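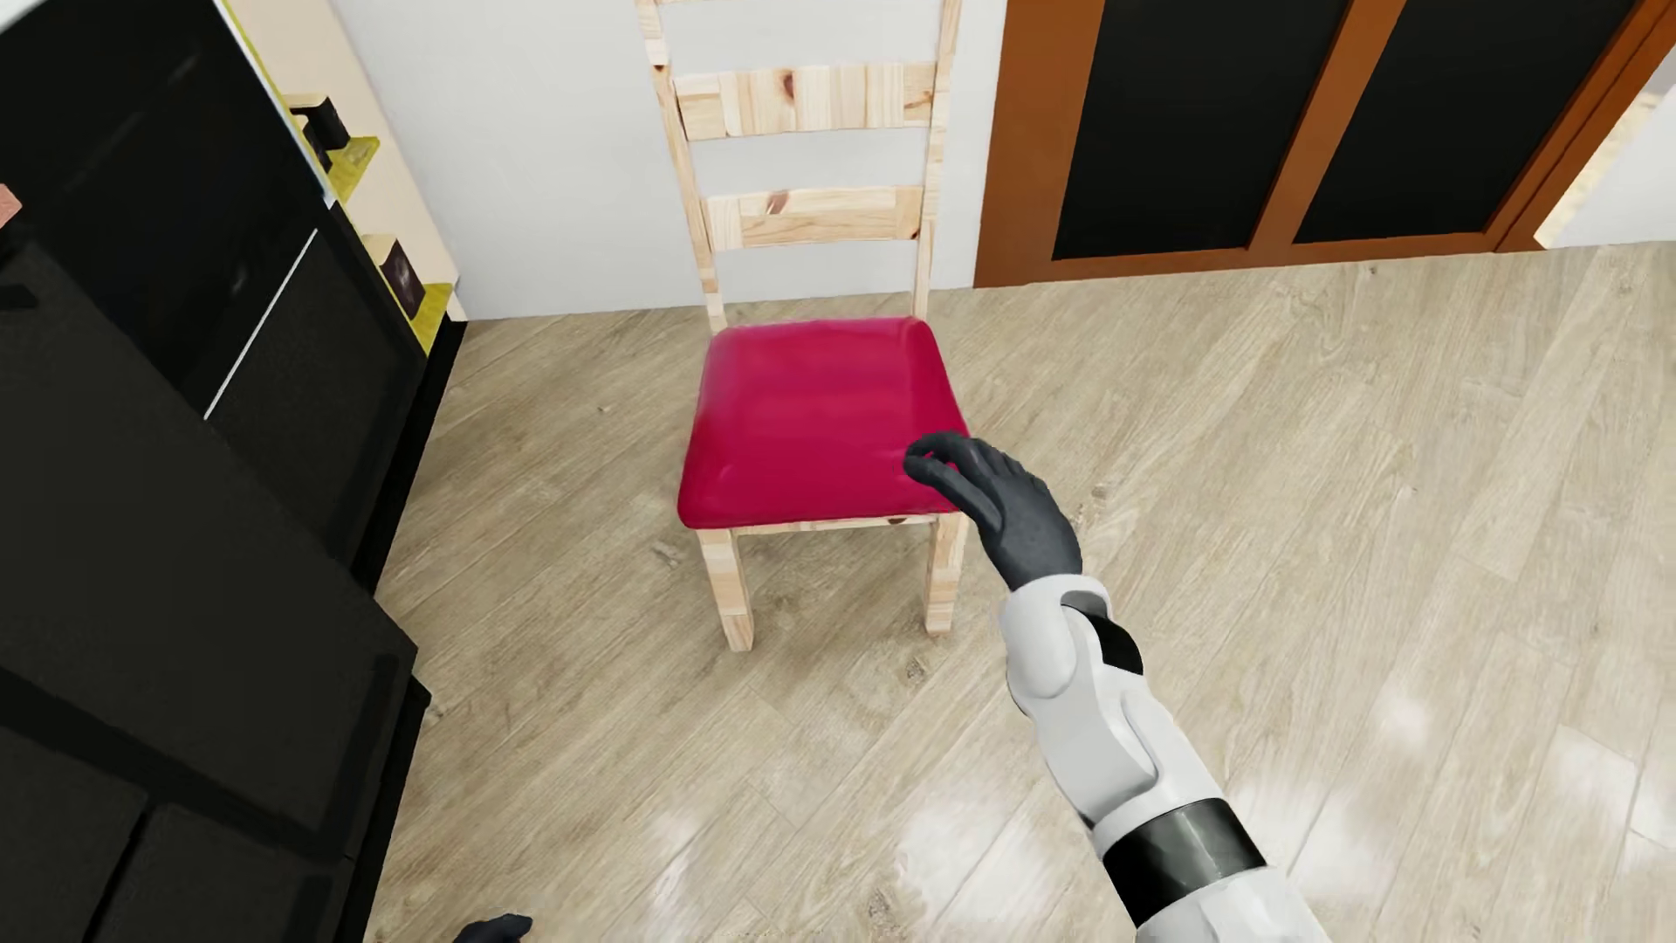 **Acta de la reunión ordinaria de la Asociación Cultural Keltano**

Fecha: 18/12/24
Preside: Tormod Lindqvist

**1. Acta anterior.** Se aprueba sin enmiendas la correspondiente a octubre.

**2. Ciclo de lecturas.** La presidencia informa de que la sala Boström queda reservada para las dos primeras sesiones. La tercera - dedicada a la poesía traducida - sigue pendiente de lugar.

**3. Presupuesto.** Se presenta la oferta de la imprenta Desside para el boletín anual, por importe de 3.510 euros. Se aprueba con tres votos en contra, que piden que conste su preferencia por la oferta de Nusex.

**4. Archivo.** Se acuerda prorrogar dos meses el plazo de entrega de los documentos digitalizados.

**5. Ruegos y preguntas.** Se solicita que las convocatorias se remitan también por correo postal. La secretaría toma nota.

Se levanta la sesión.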